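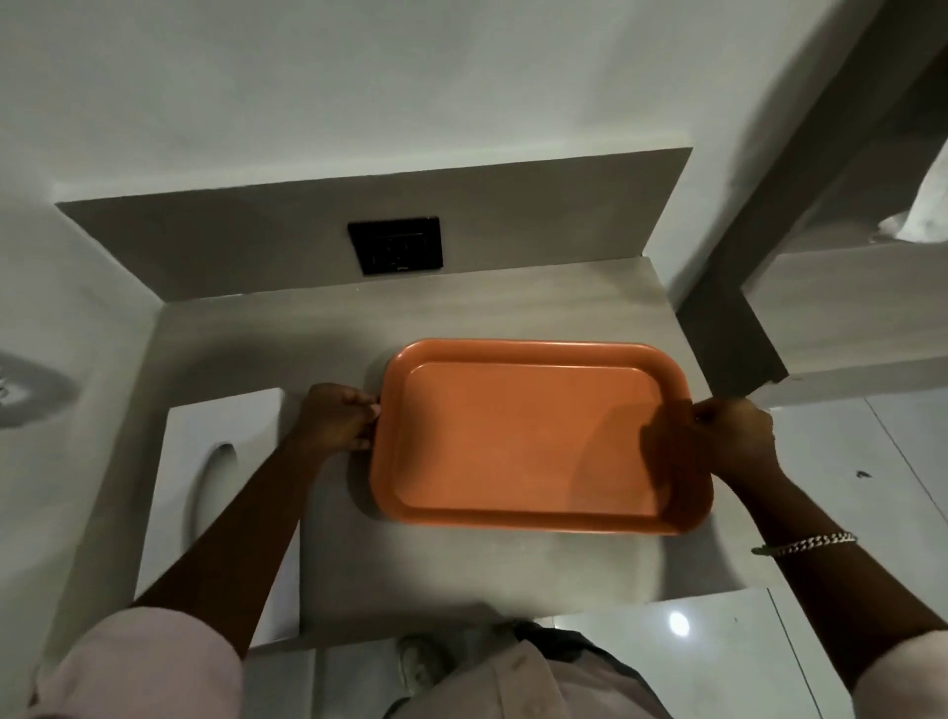
4. Carrying and placing a tray with both hands

I wrote this section for people who already have the Bimum headset fitted and can start and stop a clip without looking it up. If you're still fighting with the strap, go back to section 2 and come find me later. What follows are the house rules for tray moves, meaning anything flat that you pick up, hold level and put down with two hands. The Tangen arms learn the move from your clips, so they learn your shortcuts too (I found that out the slow way, with a whole afternoon of tilted trays).

Before you start

1. Pick a countertop you can stand square to. Kitchen, bathroom, laundry room, they're all on the Stilik task list. The room does have to match the one you chose in the app, so change it there first if you've moved.
2. Clear anything personal off the counter and off any shelf the camera can catch: prescription bottles, mail, family photos. A folded towel or a bar of soap is fine and can stay right where it lives.
3. In a bathroom, check the mirror. If you can see your face in it from your working spot, turn or move until you can't. Then tell everyone at home you're recording, and shut the door.
4. Switch on the ceiling light. Hand shadows on the tray are okay. A room so dim that you can't see where the tray stops and your fingers start is not okay.
5. Look at the floor where your feet will go. Pick up bath mats and cords, and wear shoes with some grip.

CAUTION: Keep the tray empty for every clip in this section. No water, no glass, nothing hot. Loaded trays are in section 6, and they have their own sign-off.

Recording the move

1. Rest the tray on the counter, start the clip and keep your hands out of view while you take one slow breath. It feels silly – do it anyway.
2. Bring both hands in together and take the tray by its short ends, fingers over the rim. Don't pinch a corner.
3. Lift straight up, just enough to clear the surface. Keep it level. If one side dips, don't snap it back, just ease it level and carry on with the clip.
4. Hold still, then move it along the counter to the new spot. Tip your head down a little so that both hands stay in view. I talk myself through this part under my breath, which is allowed, as sound gets stripped at upload.
5. Lower it until the whole base is down. Let go with both hands at the same time and bring them back out of view.
6. Stop the clip. The longest one the app will take is 30 seconds, and if you're bumping up against that you're probably carrying the tray too far.

Note: A fumble is worth keeping! Mark it "recovered" if you saved it and "dropped" if you didn't. Please don't delete these clips and quietly redo them, however much you want to. The arm needs to see what a person does when a grip slips, and a set made only of perfect lifts gets sent back to me by the Grosholm review desk with a comment I'd rather not read again.

Note: Color doesn't matter much, but contrast does. A white tray on a white counter gives the hand tracker a miserable time. Bright plastic on a gray or dark surface is my favorite.

CAUTION: Stay away from wet counter edges, and don't hold the tray out over a sink, a tub or a toilet while you're recording. If the tray does go in, stop the clip before you reach for it. Wash and dry the tray before it goes near a kitchen task.

Breaks and limits

Record no more than 24 tray clips before you take the headset off. Your neck will want the break sooner than that, and you should listen to it. Looking down with weight on your forehead gets old fast, and tired people start lifting with one hand early. I can spot it in the footage from across the room.

If a clip gets rejected

Code 151 means a hand left the picture during the lift. Check the tilt of the camera first, then how close you're standing. Taking half a step back fixes it for most people.

Code 3613 means the room doesn't match the room on the task card. Change the card and upload again. You don't need to record anything new.

If you get either code on a clip you think is fine, send it in through the "second look" button and leave the original on the headset until you hear back.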